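Ticket 58 – puffer jacket folding, Plonura trial
Opened by: Milan Stevens
Status: open, 17th March

Update 3
OK, back on the puffer! The Flimeck planner is fine with towels and tees, but quilted nylon still beats it – it picks a fold line, the baffles spring up, and then it can't find the hem any more. I reran the jacket set on the rose bedspread with the fold step capped at 6 tries. 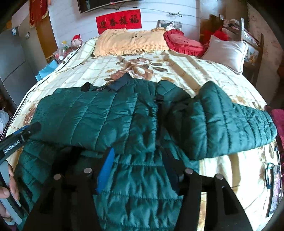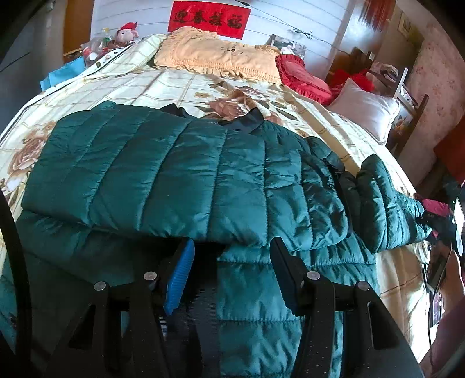
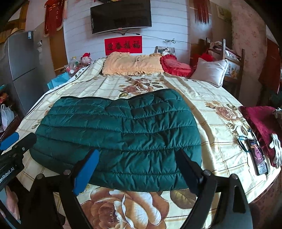 Next steps
Menon, can you check whether the planner mixes up the printed roses with fabric edges? I'd bet on it (the plain gray blanket in October gave us way less trouble). I'll try sleeves first, body second. So can a machine do my laundry yet? Not the winter stuff – ask me again after the next build.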